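Lanine Housing Association
12th September

Changes to the shared laundry rooms at Drenderura Court and Kodikara House take effect this autumn. This thread sets out what residents need to know. Please read it to the end before contacting the office.

Lanine Housing Association
The laundry room at Drenderura Court will close for 3 weeks in November. The floor drains are being replaced and the old extractor fans taken out. Residents of the Court may use the room at Kodikara House during this period.

Lanine Housing Association
Your existing key fob will be set to open the side door at Kodikara House. You do not need to bring it to the office. If it fails to work, please telephone the repairs line and choose the option for door entry.

Lanine Housing Association
Booking moves to the Ometa system on the same day as the closure. Each household will be able to reserve one slot at a time. A slot lasts 55 minutes and covers one washer and one dryer.

Lanine Housing Association
Paper sign-up sheets will be withdrawn at both buildings. Households without internet access can book by telephone on weekday mornings. Large-print instructions are available on request, and so are translated copies.

Lanine Housing Association
Charges are unchanged for washing. The charge for drying will be 40p per cycle at both sites — it has until now differed between the two buildings, and several residents wrote to us on this point during the spring consultation.

Lanine Housing Association
We received 259 replies to that consultation. The most frequent request was for later opening. Both rooms will therefore stay open until ten in the evening. Machines may not be started in the last hour, as flats directly overhead are affected by the noise.

Lanine Housing Association
A reminder about items left behind. Clothes found in a machine after a slot has ended may be moved by the next user to the shelf beside the door. Staff will take anything still on the shelf at the end of the week to the office, where it is kept for one month.

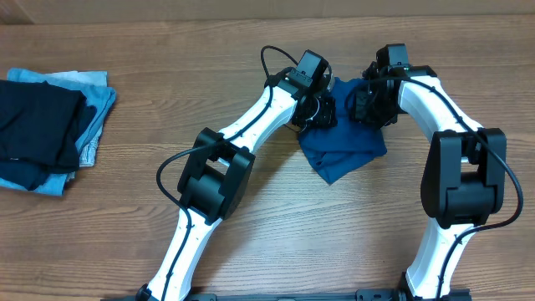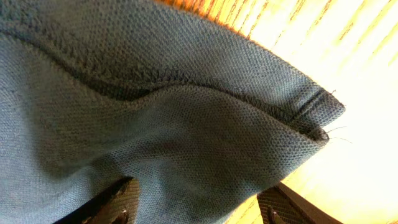 Top: folded clothes on a wooden table and a blue cloth held just above it. Bottom: blue-grey knit fabric with a stitched seam.

Lanine Housing Association
To claim an item, please describe it to the office by telephone or email first. Colour, size and any label will help. Unclaimed clothing in good order is passed to the clothing bank at the end of the month. Socks and underwear are not kept.

Lanine Housing Association
Please do not wash horse blankets, dog bedding or rugs with rubber backing in the shared machines. Two drums were damaged last winter by rubber backing that had come apart, and the cost of repair is met from the service charge.

Lanine Housing Association
Dyeing is also not permitted. Residents who have washed new dark items are asked to run a short rinse before the end of their slot.

Lanine Housing Association
Drying on balconies remains allowed at Kodikara House below the height of the rail. At Drenderura Court the rear drying yard will stay open throughout the works, though the gate by the bin store will be locked. Please enter by the path from the car park.

Lanine Housing Association
Residents who would find the walk to Kodikara House difficult should tell us before the end of October. A collection service can be arranged for the closure period at no extra cost. Carers and relatives may make the request on a resident's behalf.

Lanine Housing Association
Letters with the exact closure dates will be delivered to every flat at the Court. A copy will also be placed on each noticeboard. Questions about booking should go to the office and not to the contractor on site.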